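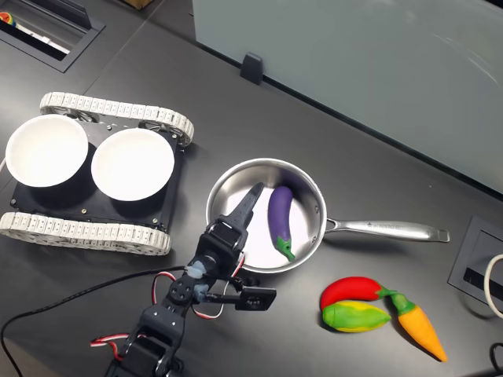 Ticket 764 - Recipe page in Skernari does not save the serving size. I set the recipe to 16 portions and press Save, the green message comes, but after I reload the page it is 4 again. The cover picture of the recipe is saved correctly every time, so I think the upload part is fine.

Tried so far: cleared the cache, other browser, logged out for 30 minutes. Same result.

Reply from Tuser support: please open Settings, Units, and tell us which value is in "Default portions".

It was 4. I made the field empty and saved the recipe again - now 16 stays after reload. But the older recipes still show 4, and I have 90 of them. Is it possible to correct them all together? Status: open.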